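Table Setting and Tableware Wear: Project Report
Su-chen Liu and Benedetta Marchetti

3. Materials

Our project looked at how everyday tableware holds up in a shared dining room. We chose large round plates with a dark rim line, because scratches show up near the edge first. The budget was 130 dollars. 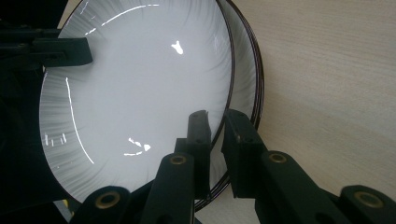
Why did we check the plates under bright light?
Fine scratches in the glaze are easy to miss in dim light.

4. Handling

Each plate was tilted on its edge before we looked at the rim and the underside. Marks on the table were noted separately.

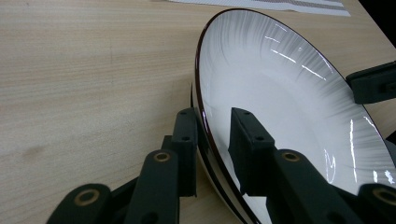 Fig. 2. Plate tilted up on the wooden table, rim line visible.

5. Placemats

Creases matter because a plate can rock on them. We smoothed the mats by hand and wrote down any fold left after 7 minutes.

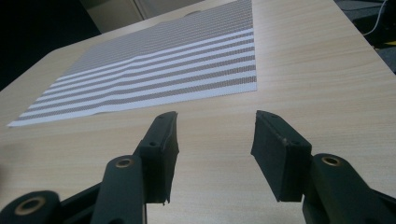
Fig. 3. Striped placemat with a soft crease across the middle.

Results for November are in Table 2.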